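Tamwood Rehearsal Libretto Sets – Hire

Hire period: May half-term to the end of your run
Set contents: 2 piano-vocal scores, one prompt book with wide margins, and as many cast librettos as you need
Price for a full society set: £107 plus return carriage

We have been lending out scripts and scores to amateur companies for longer than I care to admit, and it still gives me a little thrill when a parcel goes off to a hall full of people who are about to meet a show for the first time. The Tamwood set is the one we suggest to most groups, whether you are a school doing your first musical or an old hand with a cupboard full of costumes that nobody can quite do up any more.

The librettos are printed in a good clear type on off-white paper, which is kinder under stage lighting, and they lie flat on a music stand without a fight. Lyrics are set in line with the dialogue, so your cast won't be flipping to the back every time somebody bursts into song. Please mark them in soft pencil only – we do rub out every page when they come home, and biro breaks our hearts.

The prompt book is a ring binder, A4, with the text on the right and a blank page on the left for your lighting and sound cues. Our own Rania Benjelloun laid it out after many years in the corner at Brirnelel Players, and she has left room for the inevitable changes in the final week.

Shows available in this format at the moment are Ogura (a large-cast musical, very generous to a chorus) and Rurkis, a smaller piece for nine players and a piano. We have 608 librettos on the shelves between the two, so even a very big company should be all right.

To book, send us your dates, your venue and your cast size. Performing rights are separate and need to be in place before we post anything.

Page updated 2020-06-08
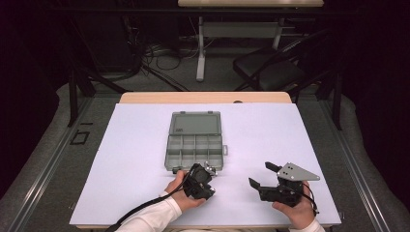
If your dates have had to move, do write and tell us the new ones – we will happily carry your booking over, and any deposit you have paid goes with it.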